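Notes From the Demo Table

If you stopped by our corner of the Ardale building any time in March, you probably saw me hunched over a white table, moving bottles a couple of inches and muttering. I promised the newsletter an update on the sorting task, so here goes!

The short version is that we're teaching a robot to put things into cups by giving it a big pile of examples. A person steers the arm through the job, the computer saves the camera views along with every move of the arm and fingers, and then we do it again. And again. The goal for this batch is 400 good examples, and I'm happy to say we're almost there. (We've recorded 477 runs altogether, but plenty of those had a fumble or a long pause while somebody scratched their nose, and those go in a separate folder.)

A lot of you asked what the robot "sees." It has two kinds of views to learn from. One camera stays put and takes in the whole table, and the other rides along near the fingers and gets a much narrower look at things.

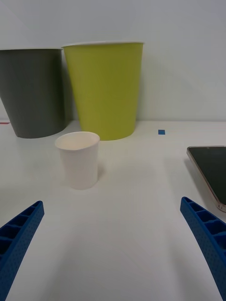

The view from the wrist, with the fingers open and the small white cup straight ahead.

I've become a huge fan of the wrist view, by the way. It's terrible for knowing where everything is, but for the last bit of a grab it's wonderful, and when I'm checking runs at the end of the day I nearly always have that one up first. My colleague at the next desk swears by the table view. We've agreed to disagree and keep both.

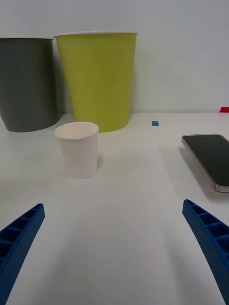
Clutter is the part of this batch I care about most. Our first batch, back when we were still at the Plarnance office, was recorded on a perfectly bare table with just the bottles and the two big cups, and the robot got very good at perfectly bare tables. Then we took it to the Clollon open house, somebody put down their keys, and it went to pieces. So now every setup gets a couple of things that have nothing to do with the job. The little white cup standing in front of the big ones is one of those, and the phone lying over on the right is another. The robot is supposed to leave both alone, and the person steering has to leave them alone too, even when one of them is right where you'd like to swing through. I find that much harder than it sounds! I've had to throw out more than one of my own runs for brushing against something.

The job itself is easy to explain. The green bottle goes in the green cup, the yellow one goes in the gray cup. We picked that second pairing on purpose, so the robot can't get by on matching colors alone.
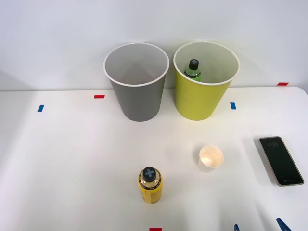 Green bottle in its cup, yellow bottle still out on the table.

People also ask about the bits of red and blue tape. Those are for us. We use them as reference points when we lay out the table, and between runs we shift the bottles around so the starting spots don't repeat too much. I used to trust my own sense of "random" for this, until we plotted a day's worth of starting spots and found I'd been putting the yellow bottle in the same patch over and over. Now we have a little script that picks the spots, and I do what it tells me.

We also switched to working in blocks of 30 minutes, with 2 people trading off at the controls. I fought this one, because I like to get into a groove, but the runs from late in a long session were noticeably sloppier (mine especially — ask anyone). Trading off gives us a mix of styles as well. I come in slow and fuss over the grip, while the Benavides crew, who've been lending us a hand on afternoons, go in like they're late for a bus. The robot gets to learn from all of us, poor thing.
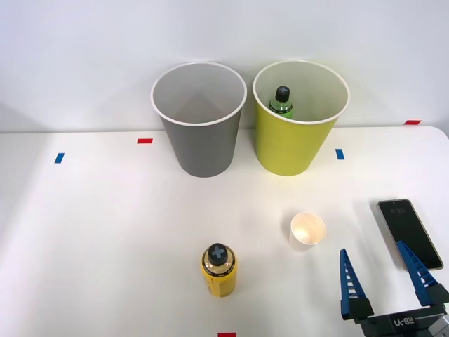 The table view again, this time with more of the gripper showing at the lower right.

Next up is the training itself, then a round of tests with clutter the robot hasn't met before. I'm collecting odds and ends for that, so if you have a stapler, a mug or a small toy you can spare for a few weeks, leave it in the bin by my desk with your name on it. Nothing breakable, please, and nothing you'd be sad to see pushed off a table.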